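# Letras de barras e arcos

Kit de peças chatas para montar palavras na mesa! É a parte "letras" do projeto Tevdale, e com só 2 tipos de peça dá para escrever muita coisa:

- **barra**: reta, pontas arredondadas, furo perto de cada ponta
- **arco**: meia-volta em "C", furo em cada ponta

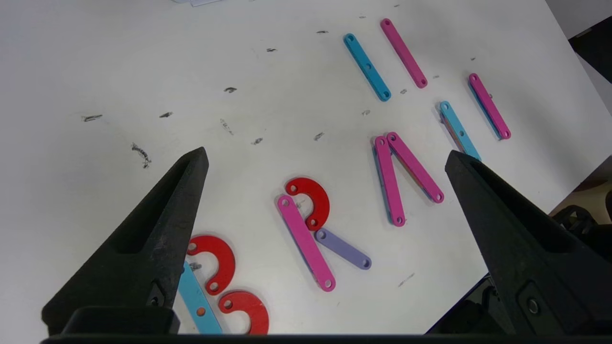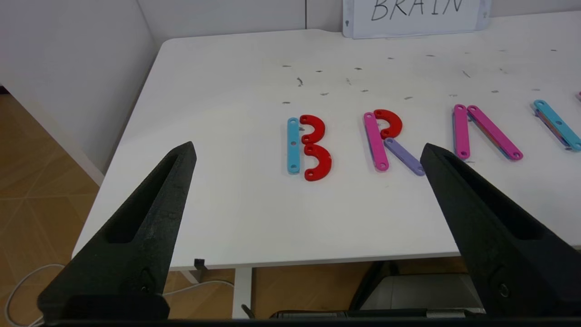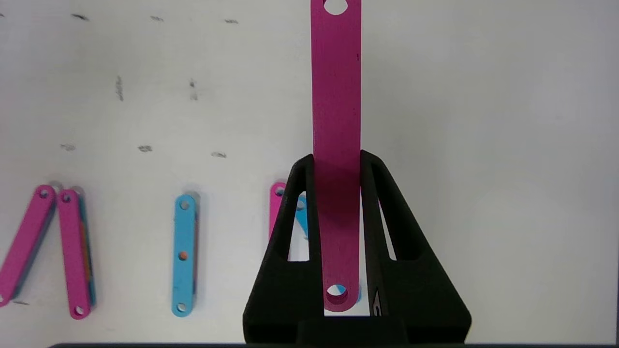
## Como montar

1. Escreva a palavra à mão numa placa e deixe à vista.
2. Comece pelas retas de cada letra; os arcos entram depois.
3. O "B" pede 1 barra e 2 arcos. O "R" troca um arco por uma perna inclinada (adoro esse R!).

A cor fica por sua conta.

## Conteúdo

- `pecas/` – modelos para impressão
- `palavras/` – lista com 318 palavras, 270 já testadas na mesa

O "S" ainda sai meio torto. Se alguém achar um jeito melhor, mande para a pasta `gukano/`, que é onde guardo as variantes!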